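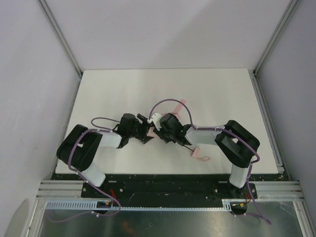
Liên Ninh put it to us early on that a soft shadow is the one thing people in a room will describe differently every time you ask them, and our interviews bear this out wonderfully. The same stretch of wall was called "dirty," "sunny on one side" and "perfectly even" by people sitting at the same desk in Cundden, all before noon.

**Figure 2.** Soft diagonal shadow boundary on a light gray back wall; the upper left part is slightly lighter than the area toward the right.

### 4.2 Soft edges on plain walls

We had expected hard shadows to draw the most comments. They drew very few! Window bars and lamp stands were mentioned by only 2 of the 15 people we spoke with at Flakwood, while 12 of them brought up a gradual change in tone, usually with a hand moving through the air to show where it began. Edges of the kind in Figure 2 were the hardest to place. Asked to mark the boundary with tape, people put it as much as a hand's width apart, and several moved their tape after stepping back.

Paint matters too, and this was the part we enjoyed most. In the Gronex rooms, where the walls are matte and pale, soft edges were noticed sooner than in the glossy corridor next door. Yutong Zheng repeated the tape task there in July with the blinds half down and got a wider spread still. We return to blinds in Section 5, together with the Krajčí rooms, where the daylight comes from above.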